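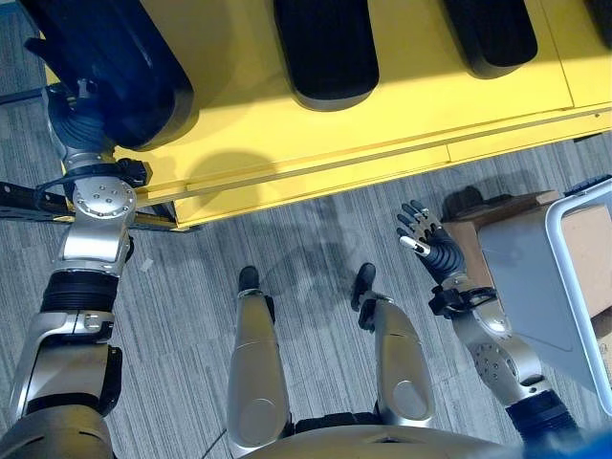
Stonden Workshop Notes, Issue 41, page 100

Cleaning black pads on a yellow surface

Dust collects where a pad meets the panel and in the grooves of the edge rail. Clean from the top down, and leave the carpet for last.

You need a vacuum with a soft brush, two microfiber cloths, a cotton swab, a bowl of lukewarm water and a few drops of mild dish soap.

1. Vacuum the pads first, then the yellow surface between them. Keep the brush flat at the rounded ends — a tilted nozzle leaves scuffs.

2. Run the brush along the grooves of the rail in one direction. Going back and forth pushes dirt into the seams.

3. Dampen a cloth in the soapy water and wring it out until it no longer drips. Wipe each pad from the center outward. Do not soak the edges.

4. Turn the cloth to a clean side and wipe the yellow panels. Black marks next to a pad usually need a second pass. Do not use scouring powder or melamine sponges on them.

5. Clean the panel seams with the swab, lightly moistened.

6. Dry everything with the second cloth. Allow one hour before anything is leaned against the pads.

7. Vacuum the carpet tiles along the rail, following the seams and then crossing them. If a corner lifts, press it down by hand and go over it with suction reduced.

Test any new cleaner on a hidden spot and check it the next morning.

Text: Shona Kerslake. Checked by Martti Väisänen.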